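Drutcombe workroom gets its board surfaces back

July 23, 2020

The wooden work surfaces in the Drutcombe workroom are back in use after a period of refinishing, according to a notice from Jaris, the firm that maintains the building. The work covered 12 surfaces, all of them orange-brown wood, and took nearly 40 hours of labor. 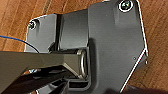
Facundo Quezada, who supervised the job for Jaris, said the old coating was removed by hand sanding along the grain. Power sanding was ruled out after a trial on a spare board left shallow rings in the wood. Each surface then received 2 coats of clear oil, with a full day of drying between them.

No stain was used. Differences in tone from board to board were left as they were, and the darker seams were cleaned but not filled. Quezada said filler put in at the Birncombe site in December had lifted within weeks and had to be scraped out. 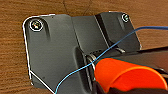

The oil was supplied by Cuesta. Jaris asks users to wipe up spills promptly, to keep solvents off the wood and to clean with a damp cloth only. Fixtures may be bolted down again, but screws should go into the existing holes. Any new hole needs written approval from the site office.

A check of the surface finish is planned for December. If wear is limited to the areas in heaviest use, those will be oiled again without further sanding. The Birncombe surfaces will be done next, using the same method. No start date has been set.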